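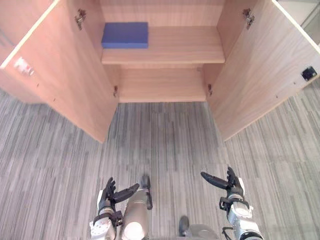

*Cupboard doors open, blue one on the shelf.*

April, bench notes, valley and box gutter laps

Picking up from last week's page, where I'd got as far as saying the lap joints on the Cenis job were weeping and then ran out of arvo. Job 771 in the book if anyone needs the drawings. It's a box gutter in coated steel behind a parapet, hardly any fall on it, and whoever lapped it the first time ran one skinny bead right down the edge and called it a day (I've done it myself as an apprentice, so no stones thrown).

What I want to know before we go back up is whether we can reseal in place or whether the lot has to come out. Owner would love the first answer. I'd quite like it too, given what the access is like!

So I folded up six short lengths of gutter offcut, all from the same sheet, and lapped each one with a different prep:

- clean metal, wiped with metho, two beads of Putiment
- clean metal, one bead down the centre
- old silicone scraped off with a plastic blade, then two beads
- old silicone scraped and then gone over with the remover gel, two beads
- old silicone left on, new stuff straight over the top
- same again but with a cover strap riveted over it

The last two are what the owner is hoping for, and I already had my suspicions, but you've got to give it a fair go.

Rivets at the usual spacing on everything. I dipped each rivet in sealant before setting it, and you can tell I got sloppy by the end of the batch – there's a smear across the strap one that'd get me a talking-to on a painted job. Cured them on the rack by the roller door. Should probably have kept them away from the draught but the other rack is full of Bolline ridge capping waiting for a pickup. 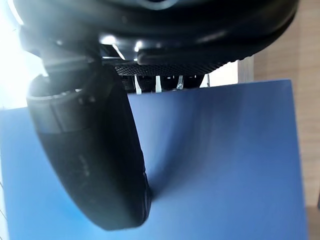

## Water on

Stop ends on, levelled up on the trestles, 500 mL into each one and left for 16 hours. Paper towel underneath so I'd see any drip even if it dried out overnight.

Both clean ones held. Bone dry towels. The single centre bead held as well, and I'll admit I expected a bit of a mark there, but standing water on a bench isn't the same as a hot roof moving about all day, so I'm not going to start telling people one bead is fine.

Scraped only: a small wet patch at one corner, right where the lap turns up the side. I pulled it apart and there was a shiny film still on the metal. The sealant peeled off in one go like a sticker. Scraped plus gel: dry, and I had to really lean on the chisel to open it up.

Silicone over silicone let go along nearly the whole lap. The strap one was better but still dripping from the third rivet. Looks lovely from above too, that's the annoying part. 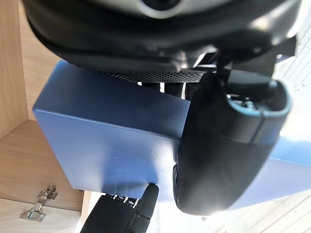

*Blue box and gripper, close up.*

## What I reckon for Cenis

Laps come apart. We can leave the long runs where they are if the underside is sound, drill out the rivets, lift the top sheet enough to get in with the gel, and reseal with two beads. That's slow work at the upturns, and the upturns are where it matters, going by that corner on the scraped sample. I'd price it as a full day with two of us and a second visit to check it under the hose.

The other thing is the outlet. It's sitting proud of the gutter sole by a few mil, so there's always a puddle against the first lap no matter how nicely it's sealed. I'd want that dropped while we're there, and

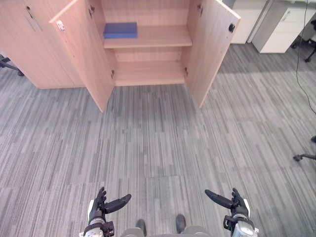
if they'll wear the cost, an overflow cut through the parapet as well – there isn't one at the moment, and one good clump of leaves would send the lot back over the ceiling.

Still to do: repeat the scraped-plus-gel sample with some heat cycling, out on the slab in the sun and then hosed down cold. Yen want the same test done on their own gutter profile before they commit, so I'll fold a couple of theirs at the same time. We're low on gel, and the tub on the top shelf has gone off, don't use it. Blunt blades are in the tin, please stop putting them back in the drawer.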